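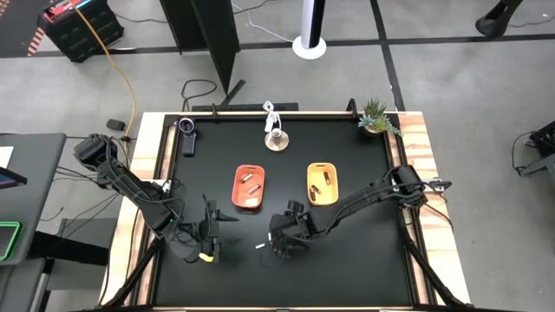
Notebook, November. Casework records project, Mernadine council area.

Last updated: November, 4.40 pm
Reading time: 2 min

Started on the second box of council minutes this morning. Same question as before: when complaints about children in care homes came in, which meeting did they go to, and what was written down. I'm only logging what is in the minutes and the attached correspondence. Newspaper claims go in the other file and don't get mixed in here.

Sample is 100 complaint letters from the Noretti transcript set. Of those, 86 have a receipt stamp we can read. The rest are either unstamped or the copy is too faint, and I've coded them "date unknown" instead of guessing from the letter date. If anyone has already guessed in the shared sheet, please change it back.

Coding notes so far:

- "Noted" and "received" are separate codes. The clerk uses "noted" when the item was read out and "received" when it was only tabled. I had them lumped together last week and had to redo a whole afternoon.
- "Referred to officers" gets its own code even when there's no name or section given. Most of them give neither.
- Closed-session items: log the item number and the heading only. The confidential pages are not ours to copy.
- Where a child is named in a letter, black it out on the working copy before scanning. The originals go straight back in the sleeve.

Two coders did the first batch separately. We disagreed mostly on what counts as a reply. An acknowledgement slip is now coded as an acknowledgement, and a reply has to say something about the complaint itself. Dhillon's codebook had this in an appendix and I missed it.

Checked the Tikonari inquiry report against our list after lunch. Page 2 of its chronology puts one letter before the meeting where the minutes say it was tabled. Ours has it after. Could be a second letter from the same family. Leaving both entries in with a query flag until the correspondence register turns up.

The register is the main gap. The finding aid lists it under Licensing, which looks like a filing error, so I've put in a request for that whole shelf. Reading room closes at 4.30 and they want requests in by noon the day before.

Still to do: relabel the folders in the colour order we agreed on, send the revised codes around, recode the first batch, check whether the minute book for the winter recess exists at all. The page numbers skip there.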